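15/07/2019

I finally moved my savings out of the bank in Clirnham. The monthly fee had gone up to 5 dollars, and over a few years I had paid them 351 for nothing much. 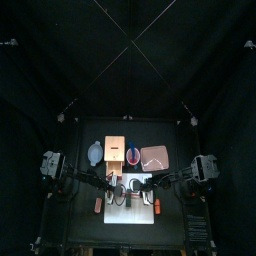
## Closing the account

It took 49 minutes at the counter. Trinidad Lucero did the paperwork and asked twice if I was sure. I left with a check for almost 460 dollars and a receipt.

## The new one

Markora is a credit union with no fee. The transfer form is two pages. I still need to change the automatic payment for my water bill.

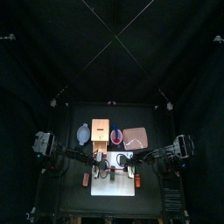
## Next

I'll look at the interest again in January.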